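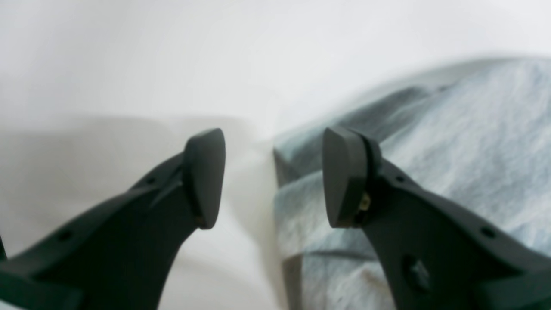
Chapter 3
Color in Cloth

Chapter Outline
3.1 Where Color Enters the Process
3.2 Solid, Mixed, and Printed Color
3.3 Colorfastness and Its Tests
3.4 Matching Color Across Lots
Key Terms
Review and Further Study

Learning Goals
After studying this chapter, the student should be able to explain the stages at which color may be added to a textile, tell mixed color from solid and printed color, describe the main causes of color loss in use, and read a simple shade record.

Opening Case: The Amside Blankets

In the town of Amside, the Robichaud mill wove plain blankets for hotels and boarding schools. Its product was sold in a single shade of gray, and buyers expected a blanket ordered in one year to match those ordered in the year before. When the school at Dronside placed an order for 646 blankets, the mill filled it from two dye lots. Each lot had passed inspection by itself. Once the blankets were laid side by side in the dormitories, however, the difference was plain to every person who walked down the row. One group leaned toward green and the other toward red.

The school asked for replacements. The mill's records showed that the recipe had been followed, the weights were correct, and the time in the bath was the same for both lots. Selma Nikolaidis, then the shade supervisor, was asked to report on the cause. Her report found that the wool had come from two suppliers and that one delivery was noticeably yellower than the other before any dye was applied. It also found that the lots had been inspected under different lamps, one in the old finishing room and one in the new. She recommended that undyed fiber be graded for color on arrival, that all inspection take place under one kind of lamp, and that a sample of each lot be kept for comparison with the next.

The mill adopted all of her recommendations. The case is useful at the start of this chapter for the number of ordinary decisions it contains. Dye chemistry played little part in the error. The raw fiber, the light in a room, and the habits of record keeping had a greater effect on the result than the recipe did. The student should return to the case after Section 3.4 and consider which of the recommendations would have prevented the complaint if only one could have been carried out.

3.1 Where Color Enters the Process

Color may be added to a textile at any of several stages, and the choice of stage affects cost, appearance, and the length of time between an order and its delivery.

Fiber dyeing takes place before the yarn is spun. Loose fiber is packed into a vat and the dye liquor is pumped through it. Any small unevenness is blended away in carding and spinning, so the finished yarn tends to be very even. The method is slow and costly, and it commits the mill to a color long before the cloth is sold.

Yarn dyeing takes place after spinning and before weaving or knitting. It makes stripes, checks, and plaids possible, as yarns of different colors can be set side by side in the loom. Good yarn-dyed stripes follow the direction of the yarns exactly, a point that helps in telling them from printed stripes.

Piece dyeing is the dyeing of finished cloth. Undyed cloth can be held in stock and colored when orders arrive, and for this reason the method is widely used for plain goods. If the cloth contains two kinds of fiber, each may take up the dye differently. This is a fault when a solid color is wanted and an advantage when a mixed effect is wanted.

Garment dyeing takes place after cutting and sewing. It allows the latest possible decision on color, but thread, labels, and trim must all be chosen with the dye bath in mind. A seam sewn with polyester thread in a cotton garment will often stay pale.

Manufactured fibers may also be colored before they are fibers at all. Pigment is mixed into the liquid polymer and becomes part of the filament. Color added in this way resists washing and sunlight very well, though it is practical only for large runs.

3.2 Solid, Mixed, and Printed Color

A solid color appears even at normal viewing distance. A mixed color is made of small areas of different shades that the eye partly blends. Heather is the most familiar of these. It is usually made by blending fibers of two or more shades before spinning, so that each yarn carries light and dark fibers in varying amounts. Gray heathers may range from nearly white flecks to cool blue-gray, and the flecks often appear as short streaks with soft edges. Because the shade varies from point to point, a heather must be judged over a wide area of cloth, laid flat on a plain surface of neutral color. A small swatch can mislead.

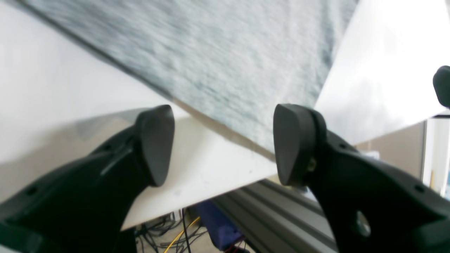
Printed Color

Printing places color only where the design requires it. In most printed cloth the color is stronger on the face than on the back, and a turned corner will usually show the difference. The earliest method in wide commercial use was the carved block, pressed by hand. Screen printing and digital printing now account for most of the work that students will meet, and the Skornach exercises at the end of the chapter deal with both.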